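I buy markers by the box now, which tells you how many I used to ruin. My friend Marijke Mertens got me into writing the week's meals on a glossy white board, and I love it, but boy do those pens dry out fast!

What works for me is storing them flat in the drawer, caps clicked shut. If one starts writing faint, I cap it and leave it tip down in a mug overnight - you'd be surprised how many come back. Test it on scrap paper first, and read the tiny print on the barrel before you touch the board. I once wrote a whole grocery list in permanent.
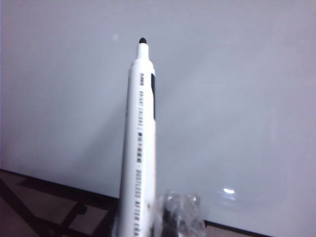
If you do that too, scribble over the line with a dry-erase pen and wipe while it's fresh. Mine took 2 rounds and an old sock. Rubbing alcohol gets the gray haze off afterward, just a dab, and open a window.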